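Open day puts household robots' schooling on show, laundry and all

By Philomena Scanlon

Clunder opened its Farquharson site to the public for an afternoon in June, promising visitors a look at "the future of help at home". What they got was a mock bedroom, a pile of clothes and people picking things up with hand-held grippers.

The company is building a household system it calls Wokport. It says the product will one day tidy a bedroom, sort the washing and put small belongings back where they live. No finished Wokport was offered for inspection. The afternoon was given over to the step before that, in which staff carry out chores using tools shaped like a robot's hand, and the recordings are fed to software that is meant to learn the movements.

Visitors went through in groups of 12 and were asked to keep their voices down. Most of the questions I heard were polite. A retired nurse in my group wanted to know whether it could manage a fitted sheet, and was told the team was "very excited about bedding".

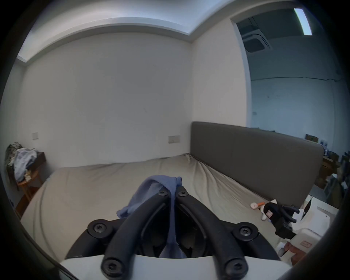 So when will it be able to do the washing without a person holding the tool? Clunder wouldn't put a date on it. A spokesperson said trials in real homes were "on the roadmap" and that the company would sooner get it right than get it out early.

That is a fair position, although it sits awkwardly beside the brochure handed out at the door, which talks about giving families their weekends back. The brochure mentions neither a price nor a waiting list, and there is a very small line on the back page saying features may change.

The bedroom session was the longest stop on the tour. Clunder says it needs at least 1000 recordings of a task before it considers the software ready to try it, and that it had 288 of cloth handling in hand by the morning of the open day. Nobody from the company would say what share of those were good enough to use. I asked twice, and the second time I was directed to the refreshments.

Cloth is hard for machines. A mug holds its shape when you reach for it, but a sock or a shirt folds, slips and bunches differently every time, and the same grab may work once and fail on the next go. The engineers I spoke to were frank about this and a good deal more interesting than the brochure.
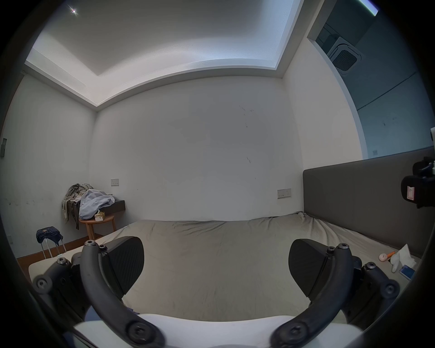

They were less forthcoming on what happens when the room changes. A system that has learned in one bedroom has learned a lot about that bedroom, and Clunder's answer – that it will record in many more – comes down to a promise to spend money. The firm's backer, Grinex, had 2 people on hand for the afternoon, and neither wanted to discuss the budget.

There is also the matter of privacy. Anything that tidies a bedroom has to see the bedroom, and the company said only that its policy on home recordings was being drafted. For a firm asking to be let in among people's pyjamas, I would have hoped for something further along than a draft.

None of this makes the work worthless. People with sore hands or bad backs would get real use out of a machine that could pick clothing up off a bed and put it somewhere sensible, and somebody has to do the slow part first. It was good of Clunder to let the public watch the slow part at all. Plenty of its competitors show only an edited video with music over it.

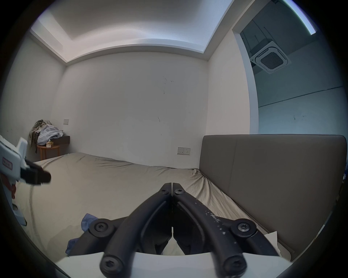

Hand-held grippers at work over the bed during the Clunder open day.

Still, the distance between the afternoon's demonstration and the language used to sell it was hard to miss. My neighbour on the tour, who had driven almost two hours to be there, said she had expected to see something walk.

Clunder says it plans a second open day at the Farquharson site, this time with a kitchen. Bookings haven't opened. The company did not respond by deadline to a follow-up question about how many of its 288 cloth recordings had been thrown out.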